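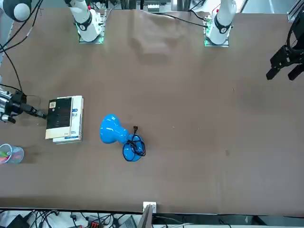 Ticket 3156 — Desk tidying, books are shifted in the stack
Opened by: Herman Ngui
Assigned to: Italo Caputo
Product: Plurside task runner, two-arm table
Status: open
Date: 30/09/2026

Problem
We want the arms to tidy a student desk: put the books in one stack, set the lamp upright, leave the pen cup where it is. The books are the difficult part. When the gripper closes on the stack, the books do not stay aligned, and the customer (Godwood) wants them straight. In 38 runs we had 26 where the final stack was accepted. A person does this without looking.

What I tried already
1. Calibrated both arms again. No change.
2. Reduced the closing speed. A little better, but the run becomes very long.
3. Changed the order, lamp first and books after. No change for the books.

Reply from Italo Caputo
Thank you for the clear report. Please check which books the fingers are holding. A stack is not one object for the planner unless you tell it so, and a thin book at the bottom can easily stay behind.

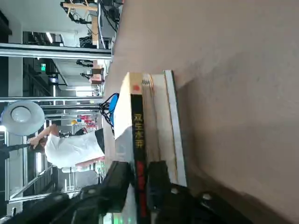
Please also send me the grip force from the settings page. The default is 800 in our units and it was chosen for boxes. For paper and soft covers I would start lower and go up in small steps.

Reply from Herman Ngui
The force was the default, I did not know it was for boxes. I will test lower values. I also have a more general question from Godwood. They ask if the system can clear a desk alone during the night, with no operator. What can I tell them?

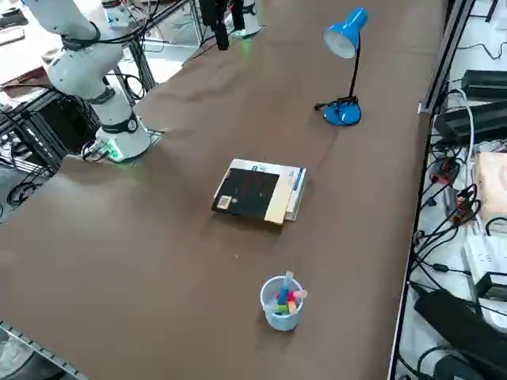

Reply from Italo Caputo
I would tell them not yet. For one known desk with known things, with an operator near, yes. For any desk, I can not promise it. Cables are still a weak point — the lamp cord can catch a finger, and the planner does not see this as a problem.

Next steps
Herman: repeat the runs with lower force, attach the logs.
Italo: send the stack setting for the planner.
Ticket stays open until October.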